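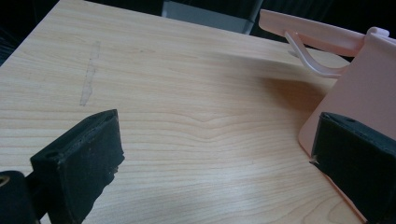 Section 2: Planning Your Purchase

Before you order anything from the Molilon range, please sit down with a cup of coffee and work through these steps. It's much nicer to find a gap in the budget now than after the boxes arrive!

1. Choose your table first. Measure the top and write down the space left over once your usual items are laid out.

2. Price the hand-held grippers. Each one is $3000, and most teams start with two so that a pair of people can work side by side.

3. Set aside $300 per gripper for spare finger pads. The pads get worn at the edges with everyday handling, and you'll be glad to have a fresh set in the drawer.

4. Add a little for the things you plan to pick up (household plastic pieces are cheap and do very well).

Note: Pads are ordered under part number 3221 and ship separately from the gripper.

Caution: Don't mix pads from the older Hudec model with this one. The mounting holes don't line up.

5. Send your finished list to Savvas Economou at Dokero, who will check it over and send back a quote. Quotes requested before the end of March keep the current price.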